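Konuvby Office Reorganization: Progress Report to Prevex

Work on the shared workroom is on schedule. Cherry Mae Soriano's team has sorted over 50 items so far. Two of the six work areas are finished, and the storage cabinet stays where it is, with the plants on top. 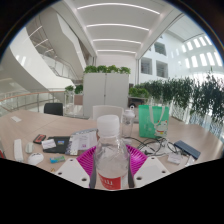 The long table is next. Cables will be labeled and boxed, computer mice go to the supply drawer, and printed papers will be filed or recycled. Drinks and shopping bags will get a shelf by the door. We expect to finish in April and have asked Billetti for a quote on cable trays.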